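第四章 夹爪的比较试验

4.1 为什么要单独做夹爪试验

前三章里,机械臂、控制器和相机是作为一个整体来讨论的。学生按照手册把系统搭起来,让它从料箱中取出一件物品,放到另一处,系统就算能用了。到了选型阶段,这样的做法不够。两种夹爪装在同一台机械臂上,取同一批物品,结果可能相差很大;而同一种夹爪换了相机位置以后,成绩也会变。如果不把这些因素分开,试验记录里的成功率就说明不了什么。

本章只改变一个部件,即末端的夹爪。机械臂、相机、料箱和物品组在一轮试验中保持不变。第五章再固定夹爪,改变相机的安装方式。

学完本章后,读者应当能够:写出一份夹爪比较试验的方案;按方案摆放物品并记录每次抓取;把失败分成几类,并根据分类判断问题出在夹爪、定位还是规划。

4.2 三种夹爪

本章使用的夹爪有三种。

第一种是阿达姆奇克(Adamczyk)平行夹爪,两指平行开合,指面为金属,不加衬垫。它结构简单,指尖位置容易计算,适合作为比较的基准。

第二种是佐莱蒂(Zoletti)自适应夹爪,手指由连杆驱动,接触物体后会顺着外形弯曲。它对圆形和软质物品比较宽容,但手指较宽,在物品紧挨着的时候不容易插进去。

第三种是多卢雷尔(Dollurel)吸盘夹爪,靠真空吸附。它只需要物体上有一小块平整的表面,对织物和毛绒表面则常常漏气。

三种夹爪的接口不同,换装时要用转接法兰。换装之后必须重新标定工具中心点,即使前一天刚刚标定过。很多初学者省略了这一步,随后花几个小时去查相机的问题。

4.3 物品组的选择

物品组不必大,但要有差别。形状上应当有方的、圆的和不规则的;表面上应当有硬的和软的;尺寸上至少有一件接近夹爪的最大开度。全部使用同样的方块,三种夹爪的成绩会很接近,试验也就失去了意义。

物品的初始摆放同样重要。分散摆放时,手指从哪一侧下去都可以。物品聚在箱壁附近时,一侧手指要进入物品与箱壁之间的窄缝,碰撞和滑脱都会增多。方案中应当写明两种摆放各做多少次,不能由操作者临时决定。

料箱本身也要固定。抓取时手指偶尔会碰到箱底或箱壁,料箱移动几毫米,后面的数据就与前面的不在同一坐标系里了。用夹子把箱沿夹在台面上是最省事的办法,夹子应放在手臂扫不到的一角。

4.4 一轮试验的步骤

每种夹爪做200次抓取,分散摆放和靠壁摆放各占一半。每次抓取按下列顺序进行:

手臂回到起始位姿,相机拍摄一次;
程序选定目标并给出抓取位姿;
手指下降到箱底上方的预定高度,停顿,再闭合;
提升到箱沿以上,保持三秒;
记录结果,放回物品,进入下一次。

下降高度是最容易出错的参数。金属手指没有弹性,压到箱底时力会直接传到腕部。建议先把高度设得保守一些,空抓几次,再逐步降低。软质物品受压后会变形,可以适当留出余量;薄而硬的物品则要求指尖离箱底很近。

图4-1 平行夹爪在料箱内,指尖位于箱底上方。物品聚在料箱一侧,其中有硬质塑料件,也有一只毛绒海豚。
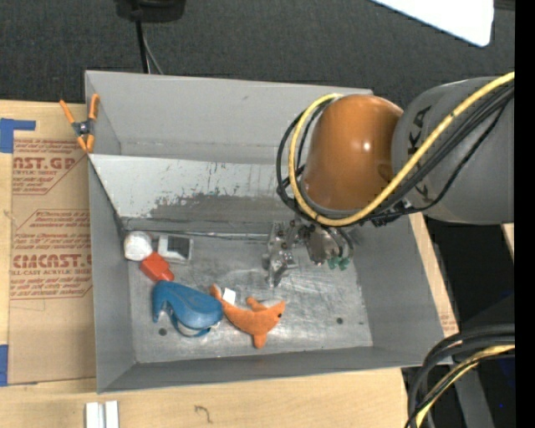 巴尔托什·扎莱夫斯卡(Bartosz Zalewska)读过本章初稿后提出了不同意见,认为保持三秒太短,软质物品往往在手臂横移时才滑落,静止提升时看不出来。按照这个意见,应当在提升之后加一段水平移动,再判定成功与否。我们采纳了一半:基本试验仍以静止保持为准,便于和以往的数据对照;水平移动列为选做,记录在单独的一栏中。

4.5 记录与失败分类

只记“成功”和“失败”两项是不够的。本章把失败分为四类:未接触目标;接触后滑脱;与箱壁或相邻物品碰撞;一次夹起两件。第一类多半是定位或标定的问题,第二类与指面和夹持力有关,第三类要看手指宽度和路径规划,第四类则常见于靠壁摆放。

乌蒂内(Utine)试验台上积累的记录共有1,259条,其中早期的一部分没有分类,只能用来计算总成功率,不能用于本章的分析。读者自己建表时,应从第一次抓取起就设好分类栏。

练习

一、从身边选六件物品,说明每一件用来检验夹爪的哪一项能力。

二、某夹爪在分散摆放时成绩良好,靠壁摆放时明显下降,失败多属第三类。提出两种改进办法,并说明怎样用试验区分它们的效果。

三、为水平移动试验拟定一个移动距离和速度,写出判定滑落的标准。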